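Water to be shut off in Dretby on Sunday

Homes in the north part of Dretby will be without water for 4 hours on Sunday while crews replace a valve under Cestumness Road. The shutoff starts at 8 a.m.

Dirk Coppens, who runs the town's water office, said residents should fill a few jugs the night before.
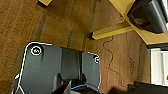
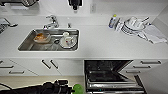
A wooden floor, first photo, and a kitchen sink with dishes, second photo.

The water may look cloudy when it comes back on. Coppens said to run the cold tap for 3 minutes before drinking it. The town plans to replace 2 more valves in July.

Recent items
Sekiguchi Bakery to add Sunday hours
Library book sale raises $2000
Waltomano Bridge down to one lane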